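Kistora Desk Organiser Set
Section 4: Loading the pencil case and setting out the desk

Read section 3 first if the drawer unit has not yet been fixed to the wall.

4.1 Before you start

Wipe the desk top with a dry cloth. On untreated wood, do not use spray cleaner. Leave at least 20 cm clear along the edge where you sit, so that paper can lie flat.

Empty the old pencil pot or drawer on to a sheet of newspaper. Throw away dried-out pens and any pencil shorter than 55 mm, as these slip under the lining and are hard to get out again.

4.2 Filling the pencil case

1. Lay the case on its side and open the zip fully.
2. Put in the short items first: rubber, sharpener, spare leads. Push them to the bottom.
3. Add pens and markers with their caps on. Check that each cap clicks.
4. Add pencils last. Keep them on top of the pens.
5. Close the zip slowly. If it catches, open it again and move whatever is in the way.

Note: the case holds about 32 pens and pencils of ordinary thickness. Fewer will fit if you use thick markers.

CAUTION: Do not put open scissors or craft knives in the case. They will cut the lining, and this is not covered by the guarantee.

4.3 Stapler

1. Open the top arm and check that the staples lie straight in the channel.
2. Close the arm until it latches.
3. Test on two sheets of scrap paper before using it on anything you want to keep.
4. Set the stapler down on its base, away from the desk edge.

Note: if a staple jams, take the strip out before you try to free it. Keep your fingers away from the front end.

4.4 Scissors

Close the blades before you put the scissors down. In a house with small children, keep them in the Vurow drawer insert (part 387, sold separately) and lock the drawer.

4.5 Everyday use

The pencil case may be left open while you work. Close it before you carry it. Marks on the outside can be sponged off with cool water and a little soap. Do not machine wash or tumble dry.

For replacement zip pulls, write to Marciniak, Zevovport, giving the colour of your case.

Section 5 deals with the letter tray. 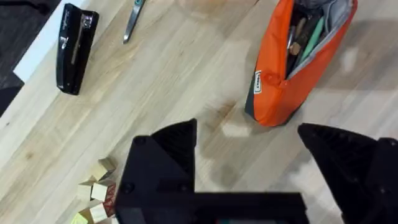 Fig. 4. Stapler, scissors and open pencil case on the desk top.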